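Secção 6. Demonstração com público: estação de lavandaria

Esta secção destina-se a quem monta e acompanha a demonstração do humanoide Jornuvix em dias abertos e visitas de clientes. Parte-se do princípio de que a secção 5 (calibração dos braços) já foi cumprida. Se não foi, não abra portas ao público.

Uma palavra prévia sobre expectativas. O folheto comercial fala em «autonomia doméstica». O que o visitante vai ver é um robô parado diante de uma máquina de lavar, a tratar de um cesto com pouca roupa, numa sala preparada por nós. Diga isso logo no início. Quem visita costuma perdoar a lentidão e raramente perdoa o exagero.

6.1 Preparação da sala

1. Coloque o robô de frente para a máquina, com o chão desimpedido entre os pés e a base da máquina.
2. Abra a porta da máquina por completo antes de ligar os braços. O robô não está configurado para a abrir nesta estação, diga o que disser o vídeo promocional.
3. Use apenas duas peças por ciclo: uma escura e uma clara. Com peças da mesma cor, a deteção falha com uma frequência que não convém mostrar a ninguém.
4. Marque no chão a linha de público, a 12 passos da máquina.
5. Carregue o perfil Werwood 22. Os perfis anteriores fecham a mão com demasiada força e deformam o vime.

CUIDADO: os fios soltos no chão junto aos pés são o incidente mais provável desta demonstração. Encoste-os à parede sempre que o comprimento o permita. A fita adesiva fornecida no kit Dollau descola ao fim de uma manhã; use outra.

6.2 Execução

1. Confirme no monitor a imagem da câmara da cabeça. Devem ver-se os dois braços, as pernas e a abertura do tambor.
2. Entregue o cesto à mão direita, pela borda mais próxima do robô, e só o largue quando os dedos estiverem fechados.
3. Inicie a sequência 733.
4. Acompanhe a inclinação do cesto em direção ao tambor.
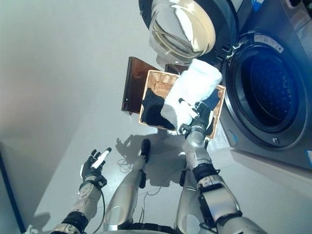 Fig. 6-1. Vista da câmara da cabeça: cesto inclinado para o tambor, com a toalha branca sobre a borda direita.

5. Se a toalha ficar presa na borda do cesto, espere 10 segundos antes de intervir. O manual do fabricante garante que o robô corrige sozinho. Nas nossas sessões corrigiu algumas vezes; noutras, foi o operador que corrigiu.
6. Terminado o ciclo, retire o cesto da mão antes de repor a postura inicial.

NOTA: a mão esquerda não participa no carregamento. Se um visitante perguntar para que serve, responda que nesta estação não é avaliada. Não improvise uma explicação.

CUIDADO: nunca meta o braço no tambor com a sequência ativa, nem para apanhar uma meia. Prima primeiro a paragem de emergência.

6.3 Perguntas do público

Responda com o que se viu na sala. À pergunta «ele faz isto em minha casa?», a resposta é não, por enquanto. À pergunta «quanto tempo demora?», convide a pessoa a cronometrar. A comparação com a velocidade humana, que a Tripathi incluiu no guião da visita, foi retirada desta edição por não indicar o método de medição.

Não anuncie taxas de sucesso. Um ciclo bem conseguido à frente de um grupo prova que aquele ciclo correu bem, e pouco mais.

6.4 Registo

1. Anote todas as tentativas, incluindo as interrompidas.
2. Indique em cada linha se houve ajuda manual. «Pequeno ajuste» conta como ajuda.
3. Guarde o vídeo completo, sem cortes.
4. Envie a folha a Lefteris Chatzigeorgiou antes de desmontar a estação.

Secção revista em sexta-feira, 23 de julho. O passo 5 de 6.2 volta a ser verificado em agosto, com a nova versão do controlador da mão.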